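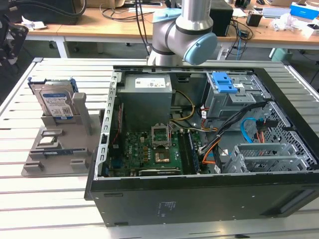 Slide 2: State of the unit on the bench

Speaker notes, Mieczysław Pawlak, Gurkbridge repair workshop. Running order is power, processor, memory, drives.

The case goes on its side with the cover off, on the slatted metal table. All work is done from above. Point out the DELL lettering on the board, printed sideways near the left, and use it to fix left and right for the audience before naming any part.

The processor retention frame is up. Stress that it stays up until a processor is seated or a socket cover is fitted. Contacts in a socket of this kind are not repairable at bench level. Pause for questions.

Memory slots are to the right of the socket. Release the clips before pulling the module, and hold it by its edges. Stępień will ask about mixed modules -- defer to slide 9.

Slide 3: Cables

Most of the time on a strip-down goes on cables. At Tomoritz we logged 70 units in May and the longest stage was always the loom, never the board. Go back one slide and indicate the thick black bundle on the right, then the yellow-brown loop coming off the power supply.

Order of work:
Mains lead out, then hold the power button for a few seconds.
Main board connector. Press the latch, pull straight up.
Processor power.
Drive leads, bay by bay.
Tags stay on until the sheet is filled in.

Mention the white tags among the wiring. Do not cut them off with the ties.

Slide 4: Power supply

Four screws at the rear on most desktop cases. Copy the rating from the label before lifting the supply out. It is sorted by rating at Stustura and an unread label costs them a second handling. The supply itself is not opened -- bin 200, sealed.

Next slide: drive bays. Allow 90 seconds.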